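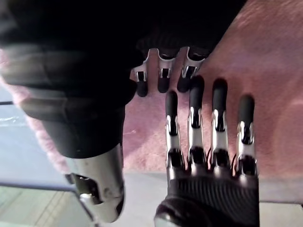
Thabiso Zwane would keep the night bus before any other service in Trarnham, and he told the town council so in August. His letter was one of 80 received during the review of local transport, and most of them made the same request.

The Puston line runs from the old market to the hospital and carries shift workers who have few other ways home. Under the draft plan, its last departure would move from midnight to ten o'clock. The council expects the change to save money on fuel and staffing – though it has yet to publish the figures.

Residents of Gorketti Road would be the most affected. The stop there serves 12 streets, and the walk from the nearest alternative takes roughly 20 minutes, much of it uphill and poorly lit.

A second proposal would keep the late service on four nights a week and combine it with the Anghel route. Drivers have given this option their support, provided that rest breaks are protected. The council will accept written comments for a further six weeks before the plan goes to a vote.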